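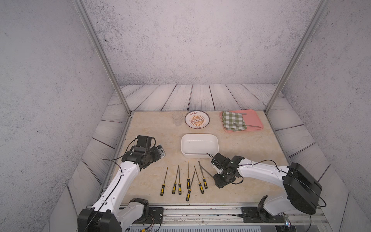

摄影：Talha Mirani｜文字：Iqra Magsi｜Dogar 工作台图集，2023年8月

# 工作台图集：整形锉

黄柄带黑圈的小锉，散放在米色大理石纹台面上，柄朝外，尖大多朝里。中间的白色长方盒还空着，后边一排是玻璃杯、白圆盘和粉色长方托盘。

这一页归在“手工具”栏目下，讲整形锉：怎么认，怎么摆，怎么收，平时怎么照料。图集每页照例是一张大图，后面按条目附文字，可以跳着看。栏目里的前一页是镊子，后一页是小螺丝刀，三页用的是同一套编号。

## 一、叫法

整形锉又叫什锦锉、组锉，有些店里写成“针锉”，是英文名直译过来的。几个名字指的大体是同一类东西：杆细，齿密，一般成套卖，一套里每支的截面不同。本页统一写“整形锉”。登记表的旧版里写的是“什锦锉”，搜索的时候两个词都试一下。

尺寸按全长乘柄径标，常见的有 3×140、4×160、5×180，单位是毫米。全长包括柄在内，不是有齿那一段的长度。买替换件的时候看清楚这一点，Yasir Warraich 去年 11 月补货就按齿长报了尺寸，寄来的锉比原来的短一截，后来放到了教学箱里。

## 二、截面

截面决定一支锉能进什么样的地方。下面是工作台常备的几种，按使用次数从多到少排。

**平锉（齐头扁锉）** 修平面和直边。打印件去毛刺、铝片切口倒棱，多数时候用它。有一种侧边不开齿，行话叫光边，贴着台阶修的时候不会伤到旁边那一面。

**半圆锉** 一面平，一面弧。修大一点的内圆弧，弧面那边顺着弧走，手腕要跟着转一点。只用平面那一侧也可以当平锉使，但宽度往两边收，压力不太匀。

**圆锉** 扩孔、修圆孔的边。杆从根到尖是逐渐变细的，所以扩出来的孔容易带锥度，从两面各进一次会好一些。

**三角锉** 清内角，修锯齿，也用来在圆棒上起一道定位槽。三条棱最先磨钝，看起来齿还很好，进角的时候已经吃不住料了。

**方锉** 修方孔和直槽。把圆孔改成方孔要先划线，四个角分别往外走，不要一次把一边锉到位。

**刀形锉** 一边厚一边薄，截面像刀。清窄缝、修燕尾，薄的那一边不能受侧向力。

**椭圆锉** 用得少。修两头不同弧度的凹面时比半圆锉顺手，首饰和模型那边的人用得多一些。

不同厂家配套的组合不一样，有的把椭圆换成了菱形，有的多一支尖头扁锉。补单支的时候以截面为准，套装上的序号各家排法不同，不能直接对。

## 三、齿纹

齿纹分粗细，数字越大越细。工作台上分成两类就够用：一类去料，一类修光。粗的那类锉软塑料和铝容易堵，细的那类锉钢慢，但出来的面不用再打磨多少。

金刚石整形锉另外放。它没有一道道的齿，是在杆上镀了一层颗粒，可以来回拉，适合玻璃、陶瓷和淬过火的钢件。普通钢锉只在往前推的时候切削，往回拉要抬起来。两种混在一个盒子里，硬的会磨软的，收的时候要分开。

颜色不能用来判断齿纹。手柄的颜色是厂家自己定的，同样的黄柄，Parnska 的目录里既有粗齿也有细齿，要看柄尾或者杆根部的标记，标记磨没了就拿废铝片试一下。

## 四、手柄

整形锉的柄有三种：滚花的光杆、浸塑、注塑套柄。

光杆便宜，握久了手指疼，出汗的时候打滑。浸塑薄薄一层，时间长了会从前端裂开，裂口里积铝粉。注塑套柄粗一些，握着稳当，放在台面上不大容易滚，占的地方也大。同样一个盒子，光杆能放下的数量，换成套柄不一定盖得上盖子，买盒子之前先把锉并排量一下。

柄松了先停用。柄和杆之间的胶老化以后，推的时候杆会在里面转，手感是虚的。可以退出来清干净，用双组分环氧重新粘，立着放一夜。Wajid Arain 用热熔胶粘过一支，夏天软了，杆又缩进去，不推荐。

不要把光杆的锉直接插进木块里当柄用，除非木块上已经钻好了合适的孔。

## 五、摆放

用之前先把要用的几支拿出来，在台面上摊开，不要叠着。叠着的时候齿压着齿，拿的时候一拉就互相刮。

朝向统一：柄朝自己，尖朝外。从盒子里取出来可能方向不一，顺手转过来再放下。坐着干活的时候，手从近处伸过去，先碰到的应该是柄。

常用的放惯用手一侧。刀形和三角这两种尖比较细，放在离台面边缘远一点的位置，掉到地上多半是尖先着地，尖断了整支就只能当短锉用。

台面是硬的，放下去要轻。石纹贴面看着耐用，也会被锉尖划出白道，浅色台面上不显眼，侧着光看能看出来。做精细活的时候垫一张切割垫或者一块毛毡，毛毡会粘铝粉，用完到垃圾桶上方抖一抖。

杯子盘子之类的东西往台面后面挪，和工具隔开一段。锉下来的粉很轻，手一扫就飞，敞口的容器要么盖上，要么先拿走。用来吃喝的餐具，干活之前应当收走，台面上留着的杯盘只作盛放小件用，两类不要混，洗的时候也分开洗。

## 六、收纳

收进盒子的办法，工作台先后试过几种。

**直接平放。** 用一个长方形的浅盒，锉并排放进去，柄朝同一边。好处是快，一眼能看出少没少。缺点是一端全是柄，那一头高出一截，尖的那头空着，盒子一晃就往低处滑。可以在尖的那头垫一条泡沫。

**一颠一倒。** 相邻两支柄的朝向相反，省宽度，盖子也平。缺点是拿的时候总有一半是尖朝着手。教学用的盒子不采用这种放法。

**开槽的泡沫垫。** 按每支的轮廓刻槽，位置固定。刻一次要花不少工夫，换了一支粗细不同的，槽就不合适。Riltix 有现成的垫子，槽距 16 毫米，放套柄的刚好，放光杆的太松。

**布卷。** 适合带出门。每支一个口袋，卷起来系上。口袋底要加厚，不然尖会穿出来。潮湿的地方不要长期放在布卷里，棉布吸潮，会生锈。

**竖插。** 一块木头打一排孔，尖朝下插进去，柄露在外面。取用最方便，占台面小。孔的深度要够，孔底不要顶着尖。缺点是孔里积粉，隔一段时间倒过来敲一敲。

目前的做法是台面上用平放的浅盒，墙边柜子里的备用件用泡沫垫。盒子选浅色的，里面有铝粉、有断下来的尖，比较容易看见。盒子长度要比最长的一支多出两指，短了斜着放，斜着放就并不齐。

托盘和盒子不是一回事。托盘放正在用的，盒子放用完的，已经清过粉的才进盒子。带着粉进盒，下次拿出来每一支都是脏的，连没用过的也要重新刷。

## 七、收的顺序

1. 台面上的锉逐支拿起来，对着光看齿里有没有堵。
2. 堵的用铜丝刷顺着齿纹的方向刷，不要横着刷。
3. 刷不掉的铝屑，用一小片黄铜的边缘顺着齿沟推出去。
4. 干布擦杆，擦的时候从根往尖，手指不要捏在棱上。
5. 柄上有油污的用酒精棉片擦，浸塑柄不要泡。
6. 按截面顺序放进盒子：平、半圆、圆、三角、方、刀形、椭圆。
7. 盖盖之前核一遍登记卡。
8. 最后擦台面，先用湿布，再用干布。

第三步用的黄铜片可以拿旧合页剪，剪完把一边锤薄。没有黄铜就用竹片，效果差一点，不伤齿。

嘴吹是不行的。气枪也不要对着锉吹，粉会进到台面后面的缝里，隔壁工位也会落一层。

## 八、防锈与防堵

锉软金属之前，先在齿上抹一点粉笔，白色的那种就行。粉笔填在齿沟里，铝屑不容易嵌死，刷的时候一起掉。锉完再刷掉，不要带着粉笔收进盒子，粉笔吸潮。

不要给钢锉上油存放。上了油的锉在工件上打滑，油又粘粉，越积越硬。梅雨季可以在盒子里放一包干燥剂，隔一阵换一次。已经起了浮锈的，用干的铜丝刷先刷，再看还能不能用。锈得齿沟发黑、刷了也不亮的，降到粗活用，或者直接报废。

手汗重的人用完要多擦一遍柄和杆相接的地方，那一圈最先锈。

## 九、什么时候该换

看反光。新锉的齿尖在灯下是一片均匀的暗灰，磨钝的地方会连成发亮的小块。亮块集中在前三分之一，是因为多数人推的行程太短，可以换用后半段接着使一段时间。

听声音也行。锋利的锉推过铝片声音发沙，钝的发尖。

换下来的不要扔。尖断了的平锉可以磨成小刮刀，圆锉的光杆部分能当定位销使。磨的时候注意降温，颜色变蓝就退火了。

## 十、登记

每套一张登记卡，放在盒盖内侧。卡上写套号、截面、齿纹、入库的月份，缺了哪支就在那一行后面画圈，补上以后把圈涂实。登记卡用铅笔写，签字笔碰到酒精会糊。

工作台现在登记在册的整形锉共 72 支，其中 46 支是套柄的，18 支在柜子里做备用。其余的跟着教学箱走，不在台面上借用。借出时在本子上写名字和套号，整套借，不拆单支。

教学箱的钥匙在 Silviu Rusu 那里。Clavov 那边的同事来借，走同样的手续。

## 十一、几个常见问题

**成套的里面只用其中两三支，其他要不要单独收起来？** 可以收，但登记卡要跟着改。不改卡的话，盘点时会算成缺件。

**打印件能不能用金刚石锉？** 能锉，很快就糊满。打印件还是用单纹的钢锉，速度慢一点往前推，不要摩擦生热。

**锉刀能不能用水洗？** 金刚石锉可以，用旧牙刷加一点洗洁精，马上吹干。钢锉不用水。

**台面上的石纹看久了找不到小零件怎么办？** 小零件不要直接放台面，放到单色的托盘或者盘子里。浅色零件放深色托盘，深色零件放浅色的盘子。

**左撇子怎么摆？** 把常用的挪到左手边，尖的朝向不变。

## 附：本页修改

截面一节补了椭圆锉。收纳一节删掉了磁条，磁条上挂过的锉会吸铁屑，Wajid Arain 用退磁器处理了一遍，现在已经恢复正常使用。竖插木块的图纸放在共享文件夹“手工具／治具”下面，孔径按套柄和光杆分了两版，打印前看清文件名。

发现登记卡和盒子里的实物对不上，写在柜门的便条上，注明套号和截面。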